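Course handout: Learning to place parts from demonstrations
Thenmozhi Bhat, February 13, 2021

Welcome back, everybody! Today we take up the Grama method, which I promised you way back in November and which (I admit) I like more than is good for me. The idea is easy to say: the policy predicts where the gripper should go relative to a tagged part, so that shifting the part shifts the whole plan along with it. Tags go on the parts and on the hand too.
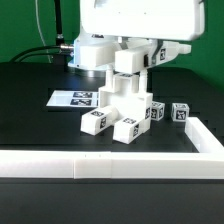 1. Collecting demonstrations

We trained on 45 demonstrations per task, each one started from a fresh layout. Please keep your failed attempts in a separate folder, as you'll want them for the homework.

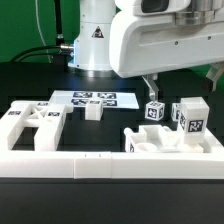

Pose error is where most of your trouble will come from, so let's spend a little time on it. A tag seen at a steep angle gives a shaky rotation, and a tag that is half covered may give you nothing at all. Look at the small cube partly hidden behind the tall block and ask yourself which of its faces you'd trust. Grama carries the last good pose forward for two seconds and then asks for a new look, which worked better for us than guessing!

2. Placing on a structure

Stacking asks more of the height estimate than of anything else, and we'll work through the math together on the board.

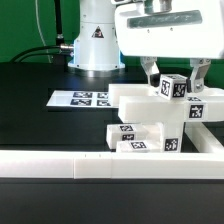
Why predict relative to the part and skip table coordinates?
Relative targets stay the same when the layout moves, so the policy needs fewer demonstrations to cover the table.

For next time, read section 4 of the notes and bring your error plots.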